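Writing House Rules for a Drawer Task: Good Practice in Simulated Manipulation
Project report, Fallton group, June 5, 2023
Supervisor: Aldo Rinaldi

1. Why we did this

Last year's group left us a folder of runs and no way to tell which ones were good. Different start poses, different ideas of "open", file names like final_final2. So our project was not a new controller. It was a set of rules for running and logging drawer tasks in simulation, short enough that people would really follow them. We called the rule sheet Rular. The scene set we tested it on is Brirkevley.

2. What we read first

Two things mostly. The general robot safety material from the course, which is written for real cells with fences and stop buttons, and the Hourani lab notes, which are closer to our case but stop at data storage. Neither says what to write down when a simulated drawer moves. Had to make that part ourselves.

3. The rules

Sheet has 12 rules. The ones that caused arguments:

Rule 2. State the success threshold before the run, never after. Ours is 75 percent of the drawer's full travel, read from the joint value and not from the picture.

Rule 5. Random seed goes in the log. No seed, run doesn't count.

Rule 6. Failed runs are kept. Same folder, same naming. Aldo Rinaldi pushed hard for this one and he was right, we had been deleting them without thinking.

Rule 9. Contact with anything other than the handle gets flagged, even if the drawer opens fine. On hardware that would be a scratched cabinet or worse.

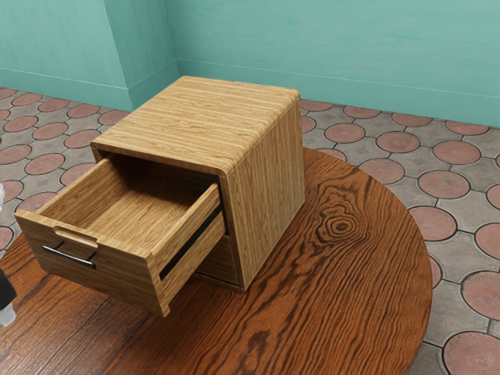 Rule 11. Step limit is 2000. After that the run ends and gets logged as a timeout, no extensions. We broke this ourselves in May and had to throw out a batch — annoying but fair.

4. How it went

Mixed. Logging got a lot better right away. Rule 9 was the problem. Our contact check fired on tiny touches between the gripper and the drawer front, so half the log was flags and people started ignoring them. Added a minimum force and it calmed down, but we picked the value by trial and error and it shoud be redone properly.

Rule 2 also needed a fix. The first version only said "drawer open" and each of us read it differently. Lesson: put the unit in the rule.

5. Not done

No test on a real arm. No outside reader for the sheet yet. We wanted a second group to run the rules cold, without us in the room, ran out of time. Also the rule sheet has no version number, wich is a bit embarassing for a project on good practice — to be added before hand-in.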